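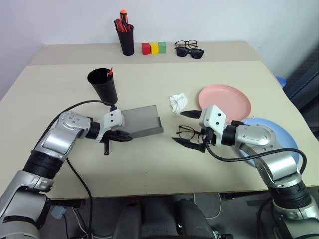
Small Goods Storage, Ulcombe Workshop Annex

Iona Hepburn
June

The annex at Ulcombe has two work surfaces along its white wall, and for most of last year both were used as general storage. This page records how the loose items are now sorted, for people who use the room only now and then and need to know where a thing goes when they are done with it. Notes are given by type of item. Shelf codes refer to the plan posted inside the door.

Tables

Two beige tables, set one behind the other. The rear one is the narrower of the two and stands against the wall. It takes items that stay in the room. The front table is the sorting surface. Anything on it at 6 p.m. goes to the holding shelf, code H2, and stays there 21 days. Please do not push the tables apart to reach the outlet. Libor Kováčik has run an extension to the left side.

Tool cup

Black, cylindrical, kept on the rear table. An orange-and-black screwdriver is the tallest thing in it, with red and black handles packed in around it. Tools go in handle up. If the cup is full, the overflow goes to drawer 4 and not into the pen cup. Blades of any kind go in the metal box on shelf B.

Blocks

Three small wooden blocks, red, yellow and green, in a row to the right of the tool cup. They are shelf markers from the old Zarnby system: red for repair, yellow for check, green for ready. Put the block in front of the item when you leave it on a shelf and return it to the row afterward. The larger set went to Stornarley with the lending stock.

Eyewear

Two pairs, kept at the right of the blocks. One is a thin dark-framed pair of eyeglasses, the other a pair of black sunglasses. The sunglasses overlap the eyeglasses at present, and that is how lenses get scratched. Eun-ji Oh has ordered a divided rack with soft liners. Until it arrives, lay each pair flat with the arms folded and leave space between them. Neither is safety eyewear. Safety glasses are in the cabinet, code C1.

Pen cup

Black plastic, flared at the top and narrower toward the base. It lives on the front table and is for writing tools only. The red-tipped pen is for marking tags and should not leave the room. Dried-out pens go in the trash, please, and not back in the cup.

Gray tray

Shallow, rectangular, translucent gray plastic with a raised lip. It is used for small parts during sorting: screws, washers, clips, spare keys. The load limit we work to is 381 grams, a figure Aldo Benedetti arrived at with a kitchen scale and a bag of hex nuts. Past that the plastic bows when lifted by one edge. Empty the tray before you put it away.

Pink plate

Round, pale pink, with a raised rim. Used as a catch dish when emptying pockets and pouches. It does not go back to the kitchen, and food should not be served on it. Wipe it with a damp cloth; the Bartoš spray cleaner leaves a film that picks up dust.

Tissue

A crumpled white tissue on the front table counts as trash. The bin is under the window. Lint-free cloths for lenses are on shelf D, folded, next to the label printer.

Labels

Labels are 70 mm wide, black on white, one per container. There are now over 160 in the room. Alžběta Kadlec keeps the master list and prints replacements. Leave a slip with the shelf code and the item name in the envelope on the door. Handwritten labels are fine as a stopgap, in block capitals. The codes for shelves E and F will change when the new brackets go up, and the plan will be replaced at the same time.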